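Progress report to the Lamura fund, second period
Project: Pandel clothing room, sorting and folding
Prepared by: Urbonaitė, project coordinator
Date: 2019-09-02

1. What was done

In this period we continued to sort the donated clothes and to prepare them for giving out. In total 631 pieces were sorted. From these, 235 were white T-shirts, which are asked for most often by the families and also by the summer school. The shirts which had stains or holes, 64 pieces, were put aside and will be cut into cleaning cloths.

In July we changed the way of folding. Before, each person folded by own habit, and the piles were of different widths and did not stand well on the shelf. Now every shirt should become a rectangle with the collar at the top, so that the size label can be read without opening the shirt again. The surface for folding is marked with blue painter's tape, and the lines help to put the shirt straight before the first fold. 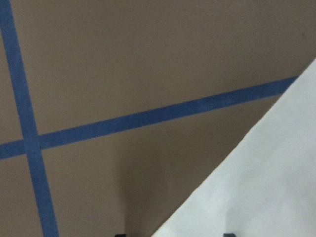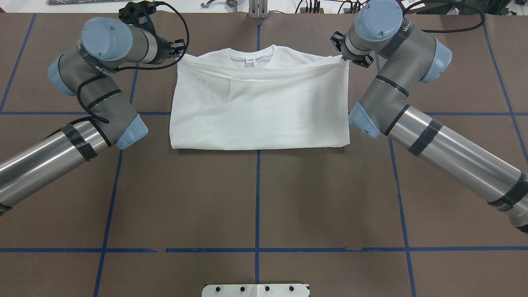 The tape was the cheapest solution and we are satisfied with it. It must be replaced from time to time, as the ends begin to come up. We have bought the tape from the budget line for small materials, together with the shelf labels from Grokia. The cost of both was 43 euros and the receipt is attached.

2. What is delayed

The children's clothes are not yet sorted by size. We had planned to finish this part in July, but the second shelf was delivered late, and there was no place to put the finished piles. The shelf is now standing and we have started with the smallest sizes.

The written folding guide is also not ready. The part for T-shirts is finished. The parts for trousers and for sweaters are still missing, and for sweaters we have not yet agreed on one method.

3. Next period

We will finish the children's sizes and complete the guide. We ask for permission to move the unused money from transport to shelves. A short request with the amounts will be sent separately.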